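Skaston Community Help
Home and Kitchen > Drawers, Cabinets and Counters

Clear bins for silverware on the counter – does anyone do this long term, and how do you stop the sliding and scratching?

Asked by Yasaman Kazemi
1 Sep 2026
288 views

Hi everybody! I've read this board for a couple of years, mostly the pantry threads, and now I finally have one of my own.

We moved into an older apartment with a galley kitchen, and I love nearly everything about it except that there is one drawer. One! It is 4 inches deep and sticks in humid weather, and the landlord would like us to leave it alone. I've given it to the dish towels and the measuring spoons. All the silverware now lives out on the counter next to the dish rack, in open clear plastic bins, and I'm trying to work out whether this can be a real system or whether I should buy a proper caddy and be done with it.

What I like so far: I can see everything. My kids can set the table without asking me where the forks are. Unloading the dish rack takes no time at all, I just drop things in as I dry them.

What I don't like: the noise, first of all. Dropping a handful of forks into a bare plastic bin at six in the morning is a terrible thing to do to a household. Then there's the sliding. Everything ends up at one end or crisscrossed in the middle. And I'm a bit worried about scratches, both on the bins and on the flatware, which was my aunt's. It's a plain stainless set called Jemwood and I've never been able to find more of it, so I'd like it to last.

So, my questions:

Do you sort by type (all knives together, all forks together) or by place setting?

Do you line the bins, and with what? I'd rather not glue anything down.

Table knives: flat or standing up? Mine are long and I keep changing my mind.

How often do you wash the bins themselves?

I have room for a row of bins but not for a big tray. Thank you so much, I'm way too excited about this.

3 answers

Answer from Jamshid Safavi
Marked as helpful by 29 people

Oh, I love this question. I have kept flatware on the counter through two kitchens now and I would not go back to a drawer if you paid me. I'll take your questions in my own order if that's all right, starting with the sorting, as the rest depends on it.

Sort by type. I tried place settings once (a fork, a knife and two spoons bundled together in a napkin) and it looked wonderful for one evening. Then somebody wants a spoon for yogurt and the bundle is ruined. With types, you grab a fistful of forks, walk around the table, come back for the knives, and you're finished. If you have three bins I'd do knives, forks, spoons, and let the serving pieces go in a jar or in that sticky drawer with the measuring spoons. Put the spoons nearest the dish rack. You will handle more spoons than anything else, I promise.

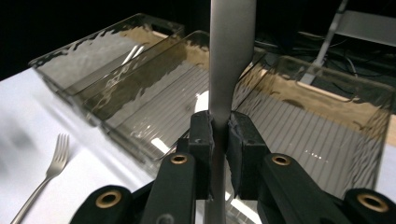
Table knives should lie flat, in my opinion, and all pointing the same way. I used to stand mine in a tall crock and they tipped it over every time I pulled one from the back. Flat also means you can pick one up by the handle without touching the end that goes in the food. Before you commit to a bin, lay your longest knife in it corner to corner and then straight, and buy for the straight measurement. Look at the floor of the bin while you're at it. A floor with thin parallel ridges, like the middle one there behind the knife, is my favorite kind for flatware, as a piece resting across the ridges has a little space under it and is easier to get a fingertip beneath. The cost is that crumbs and lint settle in the grooves, so keep an old toothbrush under the sink. A handle cutout in the rim is worth having as well. You can hook a finger through it and drag the whole bin toward you while the other hand is full of forks.

Lining. I went through a felt phase and regretted it. Felt is quiet, lovely and quiet, but it holds every drop of water, and if you're putting things away straight from the rack you'll have a musty smell by the end of the week. What works for me is the rubbery open mesh shelf liner that comes on a roll. Cut it a hair smaller than the floor of the bin so that it lies flat and doesn't ride up the walls. No glue needed, it grips by itself. It takes most of the clatter out and nearly all the sliding. I pull mine out, rinse it under the tap, hang it over the faucet and put it back after lunch.

Cut a second set when you do the first! Then you always have a dry one.

For bins wandering around on the countertop, put a strip of the same liner underneath, front and back. Or push the row up against the wall and let them hold each other still. Mine sit at an angle to the wall because there's an outlet in the way, and with the strips under them they don't budge.

Scratches: the bins will get some. Clear plastic shows everything, and after a year or so the floors go a bit cloudy where the tines land. I've made peace with it. The flatware I would worry about much less. Stainless gets a soft pattern of fine lines with ordinary use whatever you keep it in, and I think it looks nicer for it. If your aunt's set has a brushed finish you'll hardly notice, and if it's mirror polished you will notice a little. What I would be careful about is putting it away damp. That's where spots come from. A quick rub with a towel, knives especially, and you're fine.

Washing: I do mine every other week, warm water and dish soap, soft cloth, never the scratchy side of the sponge. I don't run them through the dishwasher. I did that with one and it came out slightly bowed, and it has rocked on the counter ever since – now it holds batteries.

Have fun with it. A good silverware setup makes me happy every single morning.

Answer from salehi_kitchen

I use 3 bins too but with lids. If you cook a lot near the counter you want lids because of grease. Mine are 50 cents each from the thrift store. No liner, never had a problem. Knives on the bottom forks on top.

Comment from Yasaman Kazemi on this answer

Thank you! Do you take the lids off at meals or do they live on? My stove is on the opposite wall but it's a very narrow kitchen, so grease may be coming for me anyway.

Comment from salehi_kitchen on this answer

They live on except at dinner. One cracked already but it still works

Answer from Skoltach_Annie

I agree with nearly all of what Jamshid wrote, with one big exception: I stand my knives up, and I'd encourage you to try it before you decide!

The trick is a narrow container. His crock tipped because the knives could lean, I'd bet money on it. I keep mine in a square stoneware utensil pot that is barely wider than the bundle, handles up, with a folded dishcloth in the bottom. They take up about as much counter as a coffee mug. That frees an entire bin, and in a galley kitchen that could be the spot where the cutting board goes. With little kids I can see the case for lying flat, though. Mine are grown.

A few other things from years of fiddling:

If the noise is your main complaint, set the fork down tines first and let go of the handle late. It sounds silly, but I got everyone in my house doing it inside a month.

Label the bins even though they're see-through. I didn't think I needed to, and then we had company for the holidays last December and I found teaspoons in every single container I own. A strip of masking tape on the front wall was plenty.

Smoky-tinted plastic hides water spots better than perfectly clear plastic. I have both, and the tinted ones look clean for days longer. Hold one up next to a clear one in the store and see if you can live with the color.

Leave one bin half empty. There is always something: the corn holders, the baby spoon that a friend left behind, the good peeler. If every bin is full on day one, the odd things start piling up next to the dish rack and then you're back where you began.

And please take a towel to the bin floors now and then when you're wiping the counter. Water sits in corners. I tip mine on end on the rack while I have my coffee and that takes care of it.

Comment from Yasaman Kazemi on this answer

The tines-first thing has already been announced at breakfast. There were objections, but it IS quieter.

I've cut liner for all the bins (two sets, Jamshid, as ordered) and the knives are lying flat for now, all facing the same direction. The longest ones fit straight with a little room at the end. I'm going to give it a few weeks and then try the narrow pot idea, if I can find one that isn't huge. Does anyone know whether the mesh liner leaves marks on a white counter? I put strips underneath and then got nervous.

Comment from Jamshid Safavi on this answer

Mine hasn't, but my counter is dark so I might not know. Lift the strips when you wash the bins and wipe under them. The cheap liner I had before did get sticky near the stove, so I'd keep it well away from heat, and swap it out when it starts to feel tacky.

Comment from Skoltach_Annie on this answer

White counter here, two years with the mesh under a toaster oven tray and it's fine. I do move it every week. For the narrow pot, look with the vases and not with the kitchen stuff, I found mine next to the candles.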